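What the sorting cell changed at Skevik

I have kept notes on the Skevik cell since June, mostly on throughput. The staffing side got less attention, so this post covers it.

Before the cell, small-container sorting was a rotating task. Everyone did two hours, then swapped. The work was dull, but it was shared, and people knew the container types by hand. Now the arm does the routine picks and one person per shift handles exceptions. That person is on call to a screen for the whole shift. The error log for the last period has 407 entries. Almost all are failed grasps on small or transparent items, and each one needs a human decision that takes a few seconds.

A few seconds is not much work. It is an interruption, though, and the shift plan from Bunderent has no line for interruptions. Ute Janssen raised this in the first review. Her request was to batch the exceptions and clear them every 6 minutes. We tried it. The queue got longer, complaints dropped, and daily output stayed inside its normal spread.

Clear bins remain the harder case. The depth reading goes through the wall and returns whatever is behind it.

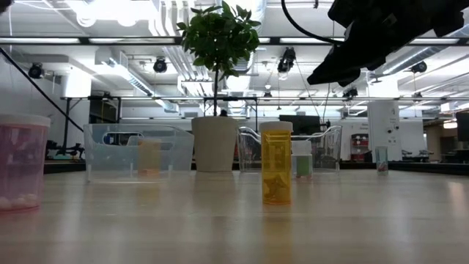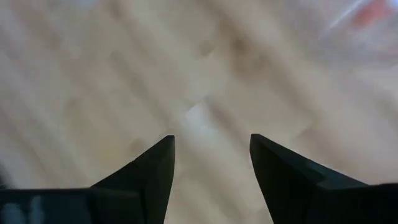

The other change is in training. New staff used to learn the containers first and the paperwork second. They now start with the log codes, and some have never sorted a full tray manually. When the cell is down for service, the two most experienced people carry the line. I have asked for one manual hour per week for everyone. Brandes has approved it through the end of the year, and I will post the numbers when I have them.

Recent posts
Reading the Husetti error codes
Batch size and queue length, part 2
Cable routing on a shared bench
Notes from the June review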